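Gripper Stall Fault on the Two-Arm Tabletop Cell
Final Project Report, Dinard Laboratory
Submitted by Kuldeep Tripathi
Supervisor: Shalini Semwal
07/05/2023

1. Background

The project used two arms inside the curtained cell to handle toy kitchen items. Each trial required an arm to grasp one item, lift it, and set it on a plate. Testing began in April. During the first series, the left gripper repeatedly failed to release after closing, and the controller reported no error. 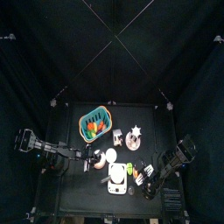
Photo: Dinard Laboratory / K. Tripathi

Small, rigid items such as the toy donut were assigned to the left arm. The right arm handled the utensils.

2. Description of the Fault

In a series of 14 trials, the left gripper stalled in six. In four of these the arm continued to its next position with the item still held, and in one case the operator pressed the emergency stop. No person was hurt. The stop was within reach, but the written procedure did not say who was responsible for it -- an omission that is addressed in Section 4.
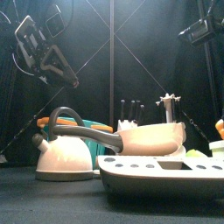
Figure 2. Arm and gripper over the cookware, side view.

3. Cause

The controller treated a high motor current as a completed grasp. When the fingers closed past the set width, the current stayed high and the open command was held in a queue. The Treda driver software cleared that queue only on restart. Cable wear was considered first and ruled out by inspection.
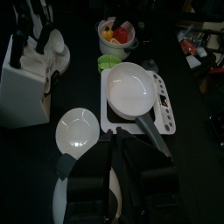 Figure 3. Gripper at the cooktop, wrist camera view.

4. Corrective Action

A 10 second limit was placed on the grasp state, after which the arm halts and the operator is alerted. The closing width is now set separately for each item. One named operator must remain at the emergency stop during every trial. The stall has not recurred, although long-handled items have yet to be tested under the new settings.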